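Brakton Brings Back the Trummer Low, the Court Shoe That Started It All

The first new pairs in 13 years arrive in September, in the original cream and forest colorway

Brakton is very happy to announce the return of the Trummer Low, the gum-soled court shoe that many of our longtime customers still ask us for by name (and a few have been asking every season, in handwriting we now recognize). The shoe goes on sale in September at all Brakton stores and through selected partners, including Wunik.

Anyone who wore out a pair the first time will know it right away. The upper is full-grain leather in cream, with a forest green heel tab and the small stitched T on the tongue. The toe box keeps its slightly rounded shape and the perforations sit in the same old pattern, five short rows on each side. We went back to the original lasts, which had been sitting in storage at our Vornden workshop, and built the new shoe around them.

"I bought my first Trummers with money from a summer job, and I wore them until the soles came away," said Hanane Abdel Rahman, head of footwear design at Brakton. "So you can imagine that I was nervous about touching this one. We made 42 samples before we were all happy with the shape of the collar, and I think my colleagues were very patient with me."

A few things have changed for comfort. The insole is a softer foam and can be taken out, the tongue has a little more padding, and the laces are now flat cotton, so they stay tied through a long day on your feet. Sizing has been extended at both ends, and half sizes are offered throughout the range for the first time.

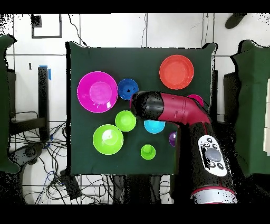
Bowls in magenta, royal blue and orange-red on a dark green cloth.

The Trummer Low will retail for $100, with a spare set of forest green laces in every box. A numbered first run of 500 pairs, with the production number stamped inside the tongue, will be sold only at the Vornden store. Doors open at 9 a.m. on the Saturday of release, with coffee and pastries for everybody in line, and sales will be limited to one pair per customer.

"We have had people come in with their old pairs in a paper bag, just to show us," said Essam El Khatib, who manages the Vornden store. "I love those visits. Please keep bringing them in, and if you come by on release day in your originals, come and say hello to me at the counter."

Two further colorways, all black and a washed navy suede, will follow later in the season. Children's sizes are planned for next spring.

Sample requests and interviews with the design team can be arranged through Chaimae Slaoui in the Brakton press office. Retailers interested in carrying the Trummer Low should write to Ghizlane Filali in wholesale.

About Brakton
Brakton designs court and casual shoes from its workshop and flagship store in Vornden.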